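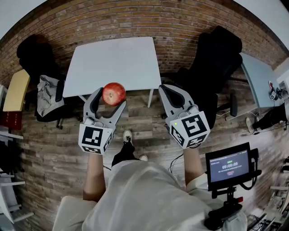
An apple held in one of a pair of hand-held grippers at Skekunura's workroom in Cledelach.

CLEDELACH – Skekunura will spend the first part of its new automation budget on hand-held grippers and work tables, and will put off buying a robot arm until at least next spring, the company said Tuesday.

The produce packing firm has been planning for months to automate part of its fruit line, where apples and pears are placed into gift trays by hand. An earlier version of the plan called for two arms to be ordered this year. Managers dropped that after bids came in higher than expected and none of the bidders would commit to handling soft fruit without bruising.

Under the revised plan, workers will do the packing motions themselves with a gripper in each hand, and the recordings will be used to train the software that later runs the arms. The company has set a target of 1,250 recordings for apples and 1,000 for pears before it asks for bids again.

The plan covers 7 pairs of grippers. Kaufmann, a local equipment dealer, will supply them along with the tracking markers, spare finger pads and mounts for the timer screens. Delivery is set for March. The first pairs are already in use.

Finger pads are listed as a separate line in the budget. The company said it had left them out of its first estimate and found that they wear faster than the rest of the gripper. Cables and connectors were moved to the same line for the same reason.

Labor is the largest cost. Skekunura said 87 percent of the first-year money will go to wages for the people making the recordings and checking them afterward. Packers who sign up will keep their regular hourly rate and will work shorter shifts than on the line.

The software work will be done by Flirkia, which is also based in Cledelach. Its contract runs for one year and can be renewed once. Skekunura will own the recordings and can take them to another software company if the contract is not renewed.

The company has not said how much it expects to pay for the arms. It plans to lease the first one for a trial on the gift tray line, with an option to buy. Floor space next to the line has been set aside, but electrical work there will wait until a model has been picked.

No packing jobs will be cut during the recording period, the company said. It gave no staffing forecast for the period after the arms are installed.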